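Learning Thai by post, more or less

May 23, 2007

My evening class folded at Easter, so I have gone back to teaching myself, with a book whose first dialogue concerns a man reporting a stolen briefcase. I don't own a briefcase. By page 160 he still hasn't got it back, and I can now describe it to any policeman in Bangkok.

The tones are going as badly as you'd expect. I have been recording myself and playing it back, which I can't recommend to anyone with neighbours. Decha Bunnag, who used to take the class and very decently still answers my emails, says I have two tones out of five and that one of them is borrowed from Welsh.

What does work is vocabulary, so long as I stay away from the lists. The list on page 178 gives you "customs officer", "embassy" and "to be seasick", one after the other, like the plot of a bad film. I've swapped it for things I might say out loud. Plate, fork, too hot, not that hot, yes please, where did you buy this. I learn them over lunch and have forgotten half by the washing-up.

Decha's other advice was to order in Thai at Yimyam and refuse to be rescued. I went on my own for the first attempt, to keep the witnesses down. The waitress let me get all the way to the end of my sentence, then asked in broad Leeds whether I wanted rice with it. I said yes in Thai. She brought noodles, and I ate them.
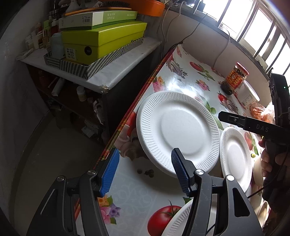
The second attempt went better, in that I got what I asked for, though I had pointed at the menu. I'm counting it. I've also started on the alphabet, which has more consonants than I have evenings, and several of them seem to be the same letter in a different hat.

The plan is to reach the end of the book by July. There are 3 chapters on the railway still to go, and I gather the briefcase turns up in one of them. Don't tell me which.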